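Tandero recipe text corpus, release notes and data card

Maintained by Nicanor Vergara and Abelardo Alvarado. Last revised 2025-03-26.

Contents
Tandero holds 2000 home cooking recipes as plain UTF-8 text, one recipe per file. Each file has a title line, an ingredient block and a method block, with one empty line between blocks. Recipes shorter than 50 words were dropped before release.

Units
Weights are in grams and volumes in millilitres. Spoon measures are kept as the contributor wrote them. Oven settings are in Celsius; gas marks were converted with the table in units.txt, and the original value is kept in square brackets.
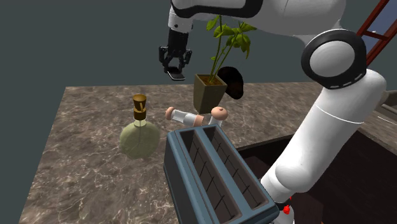 Splits
The test split takes 20 recipes from each course category. Near-duplicates were grouped by ingredient list first, so that two versions of the same soup never fall on both sides. The October release did not do this - scores from it should not be compared with current ones.

Known problems
Baking is over-represented. Some method blocks refer to a pan size that the ingredient block never gives. Plural forms are not normalised ("tomato", "tomatoes").

Corrections
Send the file name and the line number to Abelardo Alvarado. Fixes go into the next minor release.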